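Line Item Nine

The request went in during May under the heading Capital, Other, and it came back to the planning desk with a single note in the margin: justify the second arm.

The planner opened the spreadsheet again. Row nine read Teoh bench arm, quantity 2. Row ten was the rail, row eleven the grippers, row twelve the cables, and row thirteen was a line the planner had entered as sundries, 746, and had so far avoided itemizing. The whole cell was intended for Prarlow, the grocery packing site on the far side of the river, where orders were still bagged by hand from four in the morning.

Felport had quoted for one arm and a fixed clamp. Senance had quoted for two arms and no clamp. The Senance figure was higher by an amount that the finance office had circled twice, the second time in a different color of ink. Finance wanted a page of text by the end of the month. A page, in the department's usage, meant a page and attachments.

The planner wrote the first paragraph in the usual way. The function to be purchased was the handling of mixed produce in flexible packaging. The present method used two hands per bag. A single arm with a clamp could do the work of two hands provided that the bag was always the same size, always presented at the same height, and always willing to stay open. The planner deleted the word willing and put in able.

At ten the trial bench was running, and the planner went down to look at it with a clipboard.

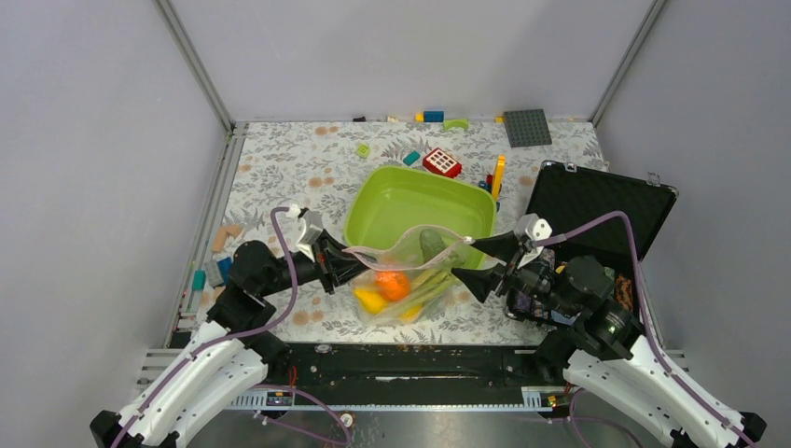 The difficulty with a bag is that it has no shape of its own, and a specification likes things to have shapes. The planner had been through four drafts of the performance section without finding a sentence that said what an open bag was. Mouth diameter meant nothing, for there was no circle. Clearance was better but invited the question of clearance from what. On the bench the matter looked simple enough: one gripper on each side, the clear plastic stretched between them, and inside it an orange fruit, a yellow pepper, celery on the slant and a cucumber standing up near the top. The planner wrote on the clipboard, bag held from two sides, and underlined two. It was the most useful line in the file so far.

The bench technician asked whether the planner wanted anything in particular.

"What would a clamp do?" the planner said.

"Hold one side."

"And the other side?"

The technician let one hand go slack at the wrist by way of an answer. The planner wrote this down as well, in different words.

There was also the question of the cloth. The trial bench had a printed cloth on it, ferns and peach-colored flowers, and the Felport representative had asked in writing whether a patterned surface was part of the requirement. The planner had replied that it was not part of the requirement but was not excluded by it. Felport had then added a charge for surface variation. The planner considered this sharp practice and had filed it under correspondence, where it would be read by whoever had the job next.

Back upstairs the second paragraph went faster. It dealt with service life. Senance gave five years on the joints and said nothing about the grippers. Felport gave five years on everything and defined everything in a footnote. The planner copied the footnote into an annex – it ran longer than the paragraph – and then turned to consumables.

Consumables were where these purchases went wrong. Three winters earlier the department had bought a labeling machine at a very good price and had since paid for it again in ribbon. The planner had drawn up that request too. The ribbon had been in row thirteen.

So row thirteen was opened at last. It held finger pads, spare fasteners, a box of cable ties and bags for testing. The bags were 400 to the case and the price was per case, but the supplier's form gave the unit as each, and an earlier version of the budget had therefore provided for four hundred cases. Finance had not noticed. The planner corrected it, felt some regret at the loss of so large a reserve, and saved the sheet under a new name.

The finger pads were harder. Senance did not list them separately. A telephone call established that pads were supplied fitted, that replacement pads were available, and that the interval for replacement depended on use. The planner asked what use. The voice at Senance said normal use. The planner asked whether gripping plastic bags by the corner, all morning, every morning, was normal use, and the line was quiet for long enough that the planner had time to write the word pending.

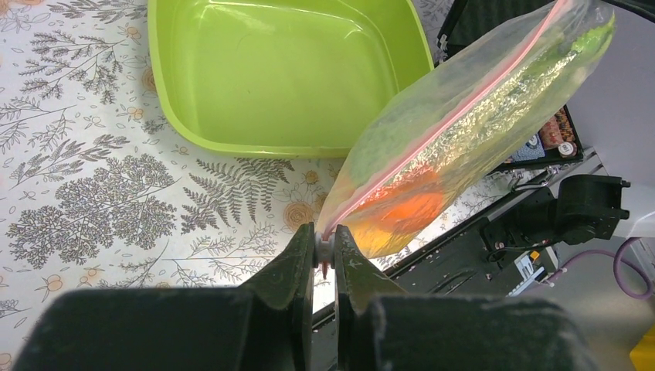
The call ended with a promise to send a table. The table arrived at twenty past four. It gave the pad interval in cycles, where a cycle was one closing and one opening, and it was signed by a department whose name the planner had not seen before. Multiplied out against the Prarlow shift pattern, it came to a sum that could be defended. The planner put it in row fourteen, under its own name, and left sundries a good deal smaller than it had been.

That left the margin note. Justify the second arm. The planner tried it as a table of costs, with Felport's clamp in one column and Senance's arm in the other, and the clamp won on every row except the last, which was labeled remarks. The planner tried it as a risk statement and got as far as likelihood. Then the planner took the clipboard, found the underlined line, and typed it out in full.

The bag must be held from two sides. One arm holds one side. The quantity is therefore 2.

It looked thin on the page. The planner added the annex with the footnote, the table of cycles, the correspondence about the cloth and a drawing of the rail, and the file came up to the usual thickness.

The reply from finance took eleven working days. The second arm was approved. Row ten had been circled, and the note beside it asked whether the rail could be obtained in a shorter length.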